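Speaker notes: Gathering Street Examples for the Hivia Driving System
Speaker: Duygu Kahraman. Supporting material: Samina Chaudhry.

Opening

Welcome the audience and thank the hosts. State that the talk covers collection only. Training results are in the second talk, and questions on them should be held for Samina Chaudhry.

Introduce the route. Hivia needs examples from quiet residential streets, where much of the road carries little or no paint and people on foot may be near the curb. 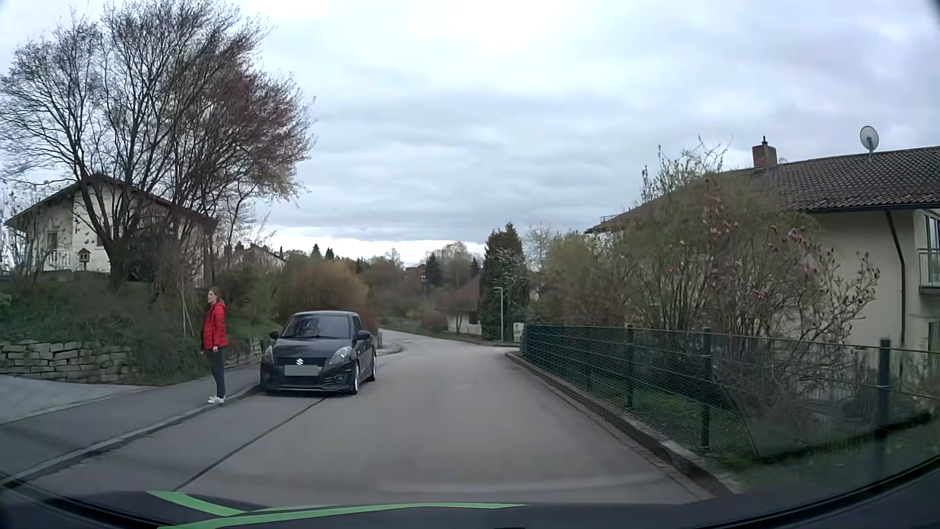
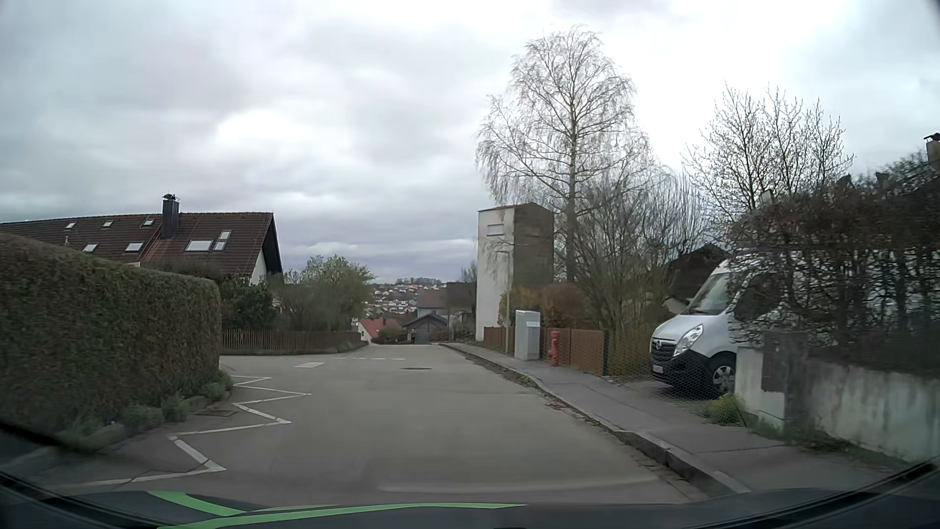 Why residential streets

Explain that our earlier set leaned heavily toward main roads. A system trained on it learned to depend on lane lines. On the first of the two streets shown, there are no painted lane markings at all, and the driver must judge position from the curbs and the parked Suzuki. The second has a white zigzag line along the left edge and a crest that hides part of the road ahead.

Pause here. Ask the audience to find the person in each view. The one in the red jacket is quickly found. The one at the far end of the second street, in front of the low building with the grey door, takes longer. Both must be labeled.

How a session is run

Each session has a driver and an operator. The driver follows the route sheet and obeys all local rules. No maneuver is performed for the sake of the recording. The operator starts and stops the Guron recorder and keeps the written log.

The current plan contains 62 route segments. Each is driven in both directions where the street allows it. A segment is closed when the operator has signed the log and the files have been copied to 2 separate drives.

Mention that the hood of the car remains in view by design. Its outline is masked before training. If asked about the masking tool, it was written at Rendo and is described in the handout.

Selecting and labeling

Long stretches of nearly identical road add little. We keep moments where something changes: a side street opens, a vehicle stands at the curb, a person comes into view. Selected moments go to labelers in batches of 100.

Every batch is checked by a second labeler. Disagreements are sent to the review group, known internally as Dijkstra, which has 6 members. Its decisions are written into the labeling guide so that the same question is settled the same way next time.

Note for the speaker: the most frequent disagreement concerns parked vehicles partly hidden by hedges. The white Opel van in the second view is a suitable case. Its rear cannot be seen, and the guide asks labelers to mark only the visible part and to add the "hidden" tag.

Privacy

State the policy plainly. Faces and license plates are blanked before any material leaves the collection office. Requests for removal are handled by the office and entered in the session log.

Open items

Winter coverage is thin. Further sessions are planned for January, subject to approval of the route sheets. Rain and low sun are also short of target.

Leave the contact slide up during questions. Copies of the labeling guide are at the registration desk.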